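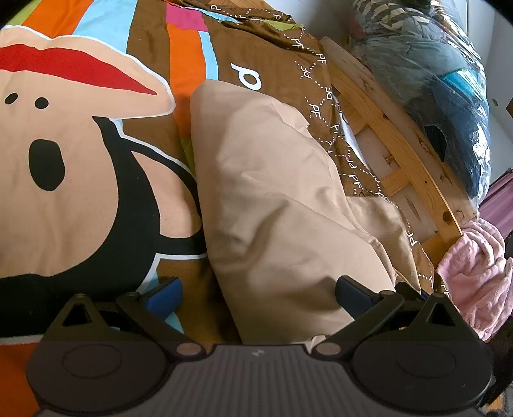

Putting under fatigue: notes for the Bodlow coaching meeting

Opening
Start with the question from April: do players miss more short putts late in a round, or do they remember the late ones better? State the sample. 14 club players, 40 putts each, all from the same distance, two sessions per player.

Slide 2: method
First session fresh. Second session straight after 17 holes on foot, carrying the bag. Same green at Buvport, same hole position, same ball. Green speed was measured before each session. Point out that wind was not logged.

Slide 3: face angle
Misses after walking were mostly on the low side. Stroke length barely changed. Face angle at impact spread wider. Pause on the chart and let them read the axis.
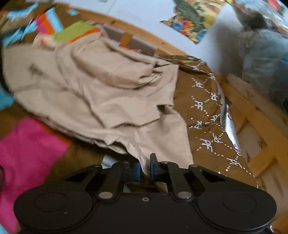 Gyula Juhász objected at the Ticona meeting that low-side misses may come from reading too little break, with the stroke unchanged. Fair point. The data cannot separate the two. Say so and move on.

Slide 4: routine length
Tired players took less time over the ball. Emanuel Vlad has the timing sheets if anyone asks. Skip the Patia comparison if past 11:30. 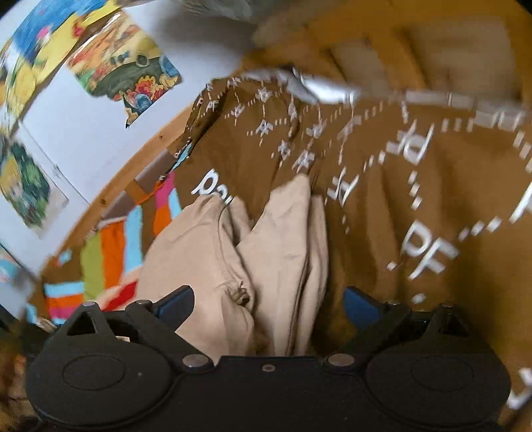
Slide 5: practice suggestions
Put short putts at the end of practice, after the range. Keep the routine the same length. Record side of miss as well as makes.

Questions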